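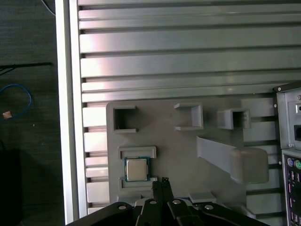

Grey plate with three open square holders, mounted on slotted aluminium.

Winter Travel, Session 2: Reading the Snowpack With Your Hands and Feet
Handout by Defne Aydoğan. Please bring it along to the evening talk as well as to the field day.

Welcome back, and thank you all for so many good questions after the first session. I've tried to work the answers in as we go, so forgive me if this one wanders a little.

Layers first. Every storm lays down snow that differs a bit from the one before, and the wind, the sun and the cold go on changing it once it has landed. What you ski on is a stack of old weather. Most of the time the stack holds together perfectly well. Trouble comes when a stiff, well-joined layer (we call it a slab) is sitting on something weak, and the slope is steep enough for it to slide. For slab avalanches, 30 degrees is the angle to keep in your head, though please remember that you can be standing on gentle ground with something much steeper hanging above you.

The hand hardness test
Dig down to a clean, shaded wall and push gently into each layer, with the same light effort every time. Start with your fist, then four fingers, then one finger, then a pencil, and finally a knife. Write down the first one that goes in. A big jump between neighbours, say one finger sitting on fist, deserves a closer look.

Bülent Karakaya, who will be taking the Kullport group, likes people to do this with thin gloves on, and I've come round to his way of thinking — bare fingers go numb and then everything feels hard!

The compression test
Cut a column 30 cm by 30 cm, free on all sides, and lay your shovel blade on top. Tap ten times from the wrist, ten from the elbow and ten from the shoulder. Note the tap on which it breaks, how far down, and whether the break was sudden and clean or crumbly. A result on tap 20 is the last of the elbow taps, which people do muddle when their hands are cold, so count out loud.

One pit tells you about one spot. I dug two on the Umgate side last November, a short walk apart on the same slope, and would have drawn quite different maps from them.

For the field day
Shovel, probe and transceiver with fresh batteries. Notebook and pencil (pens freeze). A warm layer you can put on over everything else, as we do a great deal of standing about.

Before then, please read the chapter on wind loading and sketch where you'd expect drifts to form on the Quan ridge after a day of strong north-westerlies. Rough sketches are very welcome.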